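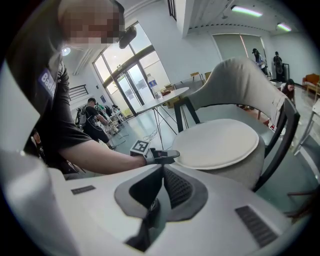

The Rimomstead is sold as a lounge chair "for people who stay." I have now stayed in four of them, over two weeks in April, and I have opinions. The back is curved and upholstered in light gray, and it wraps far enough round to make you feel mildly congratulated. The legs are dark metal. The seat cushion is round and cream-white, a color chosen by someone who has never met my nephew, and it's a separate piece that sits on the gray base with nothing holding it there. No strap, no Velcro. Stand up quickly and it comes a little way with you, like a polite host seeing you to the door.

Comfort, first. For 40 minutes it's lovely. After that the foam loses interest and you become aware of the base. Waltraud Kuhlmann, who is shorter than me and better behaved, got through a whole afternoon and asked what I was complaining about. The arms of the thing are really just the backrest carrying on, so your elbows have to take what they're given.

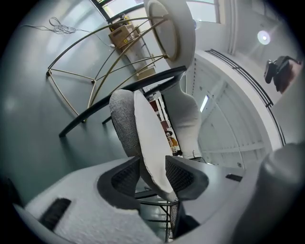
Gray woven fabric and the thick white padded edge.

The fabric is the best part. It shrugged off crumbs and the corner of a laptop bag, and it doesn't squeak against a raincoat. The cushion took one coffee drip and has remembered it ever since. Rimomstead will sell you a spare cover in the same cream, which shows a certain confidence.

Assembly is four bolts and a hex key that rounds off on the third. Use your own.

As for company, I'd put it beside a small round white table on thin legs and leave it at that. Next to anything chunky it looks as if it's waiting for its real furniture to arrive. It likes a tall room with plenty of daylight, and so would I for $466 a chair.

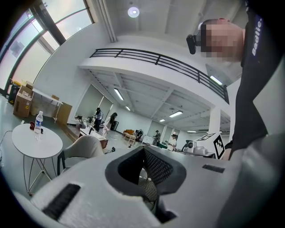

Should you buy one?

If you have short visits and tidy visitors, yes. If you read long books, try the Urrutia, which is uglier and kinder to the hips. I'm keeping two of mine and have already moved one cushion to the floor, where the cat has taken it over without comment.

Score: 8 for the chair, rather less for the cushion.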